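Mixed Bin Items: notes on the set
Maintained by Guadalupe Ibarra

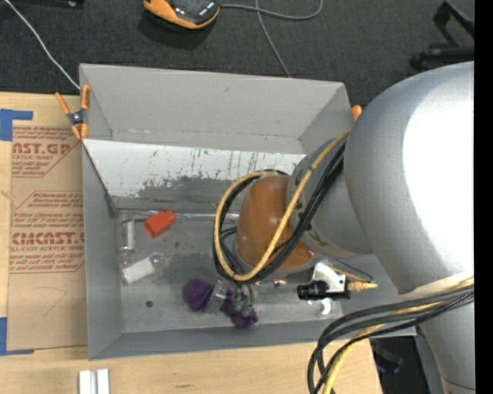
2 min read

What this covers

529 entries on small household things kept in a plain gray bin: soft items, hard blocks, things still in clear packaging. An older list, Grurner, claimed 1117. I went through it and a lot of those were the same object entered twice under different names, so I would not trust that number for anything.

Labels

soft — cloth or anything that bunches up. The deep-purple one is filed here. Fiber content is left blank unless there was a tag to read.
block — keeps its shape. The red-orange one with the notch goes here.
wrapped — anything in clear plastic, whatever is inside. White block, narrow white strip.

"Wrapped" is the weakest label. Crinkled plastic hides edges, and two people given the same packet will write down two different shapes. Shimada says its guidelines solve this. I tried them in January and saw no difference.

Known problems

Colors were named by eye. Purple and dark blue get swapped.
Weights are missing for most soft items.
The Flostix column was copied over from Grurner and never checked. Ignore it.

Changes

Version 2 drops the "misc" label, which had become a junk drawer. Corrections go to Guadalupe, with the entry number please.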